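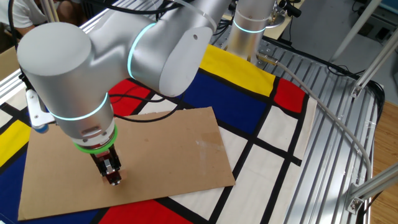 Fingers closed just over the card sheet, patterned cloth on the table.

Home Questions Tags Unanswered Members Help
Search questions, tags or users... Go

Gripper closes above thin card instead of on its edge -- student project, fixed camera

Asked by Tamunoemi Tijani, 3 Aug 2025
Tags: gripper, calibration, thin-objects, student-project

Our project group has to pick up a flat sheet of brown cardboard from a table and move it to a tray. The arm has a two-finger gripper pointing straight down. Position comes from one fixed camera: we segment the card, take the centre of the mask, convert to table coordinates and descend. The table has a cloth on it with black lines and red, yellow and blue blocks. The course rules (Rardale handling task, second year) say the cloth stays on.

Blocks and cups work. The card does not. The fingers arrive near the upper middle of the sheet, close on nothing, and stop a little above the surface. If I lower the target height the arm goes into a protective stop.

What I have tried:

Recalibrated the camera to the base twice. Second result agreed with the first to within a millimetre.
Reduced the closing force. No change.
Changed the mask threshold from 114 to 195. The mask is cleaner where the card lies over the coloured blocks, but the grasp is the same.
Ran 12 attempts with the card at different angles. All failed in the same way.

Is this a height error or is the grasp point wrong? Demonstration is in September and I would like to avoid changing the hardware.

2 answers

Answer by Onyekachi Osagie (accepted)

Both, but the grasp point is the larger fault.

A parallel two-finger gripper needs two opposing faces. On a block, the centre of the mask lies between two such faces, so your method works without anyone having to think about it. On a sheet lying flat, the centre is in the middle of one large face. The fingers can touch it or press on it. They cannot hold it. Twelve identical failures are what I would expect, and more calibration will not help.

Options, in the order I would try them:

1. Overhang. Close the gripper, place the tips lightly on the card, drag it until 30 mm or so projects past the table edge, then grip the projecting part from the side. Your card looks long enough. You need a horizontal approach for the second step, so check that the wrist can reach it without meeting the table frame.

2. Edge pinch. Fit the mask with a rotated rectangle, not an upright box. Take the midpoint of one long edge. Tilt the tool 25 to 35 degrees, put one finger on the cloth outside the card, and slide it in under the edge while the other finger stays above. This depends on the finger profile. Thick blunt tips will push the card along.

3. Buckle. Open the fingers, press both tips on the card and close slowly so that it bows upwards between them. Good for paper and thin card, poor for corrugated.

On height: the cloth is compressible and may not lie flat everywhere. Do not descend to a fixed number. Move down at low speed, watch the vertical force estimate, stop on contact, then back off half a millimetre. Your protective stop is probably the arm being commanded below the real surface at full approach speed.

We did the same task in the Clindgate robotics club with option 1. Dragging moved the cloth as well until we clamped it along two sides. Ask whether your rules allow clamping.

Comment, Tamunoemi Tijani: Clamping is allowed. The rotated rectangle gave a sensible edge at once. The drag works on bare table, but on the cloth the card rotates as it moves.

Comment, Onyekachi Osagie: Place the tips on the line through the centre of the card in the direction of travel. If they are off to one side, friction turns it. Also drag in short strokes and take a new camera reading between strokes, with the arm withdrawn so that it does not cover part of the card.

Answer by Chidubem Ogbonna

Use a suction cup. We bought one from Florkico for our project and never looked at the fingers again. Set the vacuum fairly high because cardboard leaks.

Comment, Tamunoemi Tijani: Thanks, but I did say no hardware changes.

Comment, Nkechi Ugwu: Suction on rough card is not reliable either. Ours dropped every sheet that had tape or a crease under the cup. Check your cable slack too -- a bundle tied tightly to the upper link can pull on the wrist when it tilts, and that shows up in the force reading as false contact.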